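Workshop notebook, bench 2
Sep 6, 2021
Istano six-voice, tuning drift on voices 3 and 5

The Istano came back from the Flaltstead studio with the same complaint as in February. After the evening gets cold, voice 3 goes flat and voice 5 goes a little sharp, and the auto-tune does not catch them. Rizal wrote on the ticket "all voices bad", but this is not correct. I played each voice alone and 1, 2, 4 and 6 are good over four octaves.

Before measuring I left the unit switched on for 30 minutes with the lid closed. Last time I measured with the lid open and I think my numbers were not worth much. Supply rails first: plus 15 is at 15.02, minus 15 is at 14.97, the 5 volt rail is clean. No ripple that I can see on the scope. So I leave the power supply alone.

Voice 3: octave scaling is wrong from the third octave up. At the high test note I should read the same frequency as on voice 1, which was 3,546 Hz. Voice 3 was 20 Hz lower. The trimmer for the scale was almost at the end of its travel, so somebody turned it before to hide the problem. Dennis says it was not him.
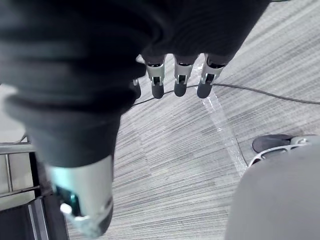
Why not only turn the trimmer again and run auto-tune?
The trimmer corrects the scale at one temperature, and the drift will come back when the room changes. The temperature compensating resistor must first have good thermal contact with the transistor pair.

On voice 3 this contact was gone. The old thermal paste was dry like chalk and the resistor stood up from the pair, maybe one millimeter. I cleaned both, put new paste, pressed the resistor down and fixed it with a small loop of wire. Then trimmer to the middle, warm-up again, and adjusted the scale from low to high, three passes. After the third pass the high note was inside 1 Hz of voice 1.

Voice 5 is a different case. The paste was still soft there. I measured the resistor from the control voltage summing point and found one joint with a dull ring around it. Reflowed it. The pitch jumped when I touched the board before, and now it does not jump. I want to see it cold before I say it is repaired.

While the lid was off I also looked at the filter of voice 5, because Efua said it sounds darker than the others. Cutoff was low by a small amount, with the knob in the middle I read 380 Hz and the other voices are at about 400. Adjusted it to match by ear and then by meter. Resonance starts at the same knob position on all six now.
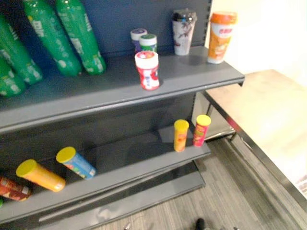 Upper shelf with green bottles lying on their sides.

Keybed: two notes double-trigger, the low D and the A above it. The contact strip is the Arriaga type, and we have one left in the drawer from the Parkalberg job. I did not open the keybed today. Mwangi has better hands for the springs, so please, Mwangi, do not bend the thin ones at the low end, they are not available any more.

I saved all patches to a file before starting and checked that they load again. Bank B patch 7 has a strange name with only symbols, but it was like this when it arrived, and the customer uses it.

Still open:
Cold test for voices 3 and 5, leave it off overnight and play first thing, before any auto-tune.
Contact strip (Mwangi).
Pitch wheel does not return fully to center — probably the spring, look also at the dead zone setting.
Toivo to call Flaltstead and ask if they keep it next to the window.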